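4.2 Listing Claims and Guest Patience

Our sample covers 172 budget hotels in Basholm, all bookable through Flindero. 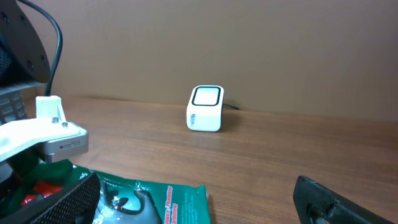 Of these, 482 guest reviews mention walking distance, rarely with affection. A "short stroll" to the beach came to four kilometers at one hotel, uphill.

Figure 3. Small white device with a black-bordered window, on a wooden tabletop.

Prices fared better. Royer's correction for breakfast changed little, breakfast being mostly toast.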